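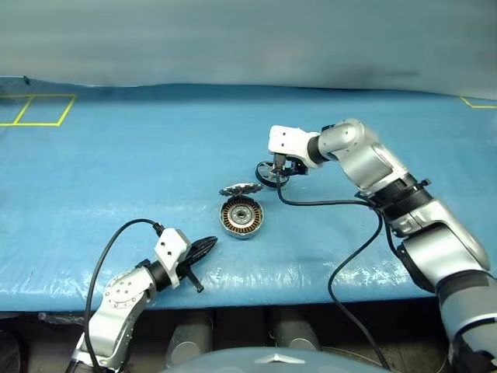
By the Flanar guides desk | Last updated: 24 September 2019

Home Guides Council Elections Records Contact

How to track a government pledge through public records

A pledge made in a campaign speech is usually reported once, on the day, and again when something opens or fails to open. Most of the record lies between those two points, in budget lines, meeting minutes and land notices. The procedure below covers finding that record and keeping it in a form that another person can check. The worked case is the pledge to reopen the Falcão shore road in the district of Himelo, which was closed to the public while the land was under defense control. The same steps apply to a school, a clinic or a tax change.

You will need a spreadsheet program, a folder for saved documents and access to the regional gazette. The Kirevden regional library keeps bound copies of the gazette, and recent issues can be searched online.

1. Get the exact words

Find the earliest version of the pledge you can. Work backward from news reports to the speech transcript, party platform or printed leaflet. Copy the sentence in full and record the source, page number and date. Do not paraphrase at this stage.

The Falcão pledge appears in the governing party's regional platform as item 273. The text reads: "The shore road at Falcão will be returned to public use during the coming term." News reports at the time said the whole shore would be opened. The platform says only the road. A tracker built on the news version would have marked the pledge broken for the wrong cause.

2. Break the pledge into testable parts

Write down each thing that would have to be true for the pledge to be kept. For Falcão there are four:

- ownership or control of the road passes from the defense ministry to a civil body
- money is assigned for survey and repair
- the closure order is lifted
- the public can use the road before the term ends

Each part gets its own row. If a part has no deadline in the source text, leave the deadline cell blank. Do not fill in the date a spokesperson gave later; that goes in the notes column with its own source.

3. Identify who has to act

A head of government can promise a result that depends on several other bodies. Next to each row, enter the office with legal power over that step. At Falcão the transfer belongs to the defense ministry, the repair budget to the Kirevden regional assembly, and the closure order to the Himelo district office. Check the law or order that created the power. Press releases often name the office that made the announcement, which may have no role in the decision.

4. Search the gazette

Search by place name first, then by order number. Place names are spelled inconsistently in older issues, so run the search with and without accents. "Falcao" returns notices that "Falcão" does not.

When you find the original order, note its number. The Falcão closure is order 3232. Later amendments cite the number and frequently omit the place name altogether, and a search on the number alone brought up two boundary changes that the place search had missed.

Save every notice as a PDF on the day you find it. Name the file with the issue number, then the order number.

5. Search the budget

Open the adopted budget, then the mid-year revision. The proposed budget is useful for background but shows only what was asked for. Look for a line that names the project. If there is none, look for the program it would fall under and read the annex.

The regional budget has 357 capital lines. Falcão is not named in any of them. It appears in the annex under "coastal access, Himelo," together with a parking area and a footbridge. In a case like this, record the combined sum and state in the notes that the share for the road is unknown. Do not divide the sum by three.

6. Request what is missing

File a records request for the gaps. Ask for specific documents by type and period. A request for "all information on the shore road" will be sent back for clarification. A request for "the survey report on the Falcão shore road and the letter that accompanied it to the district office" can be answered by one clerk with one search.

Keep the receipt. Enter the filing date and the legal due date in the spreadsheet. If the reply is a refusal, enter the section of law cited and treat the refusal as a document like any other.
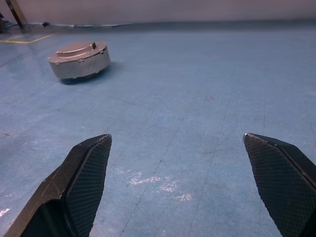 Does an official visit to the site count as progress on the pledge?

Record it in the notes column and leave the status as it was. A visit does not transfer land, assign money or lift an order. If a new commitment is made during the visit, open a separate row for it and cite the transcript.

7. Assign a status

Use a small set of fixed terms and define them at the top of the sheet. The set used on Flanar is:

Not started: no document found after a full search of gazette and budget.
In progress: at least one part has a dated official document behind it.
Stalled: in progress, with no new document in twelve months.
Kept: all parts met within the deadline.
Kept late: all parts met after the deadline.
Broken: deadline passed with one or more parts unmet, or pledge formally withdrawn.

Give a status to each part before giving one to the pledge as a whole. Falcão is currently in progress: the transfer is complete, the money is assigned as part of a combined line, and the closure order is still in force.

8. Review on a schedule

Set two review dates a year. One should fall after the budget is adopted, which in Kirevden means November. The other should follow the mid-year revision. At each review, repeat steps 4 and 5 in full, including the searches that found nothing last time. Enter the date of the search even when there is no result.

When a status changes, keep the old one. Add a new row with the date and the document that caused the change. Readers who cited the earlier status need to be able to find it.

Common errors

Counting announcements. Three press releases about the same grant are one grant.

Mixing terms of office. A pledge repeated in a second campaign is a second pledge with its own deadline. Link the two rows and score them separately.

Using a map from a news report as proof of the boundary. The boundary is the one in the schedule attached to the order.

Filed under: Guides / Public records / Regional government / Himelo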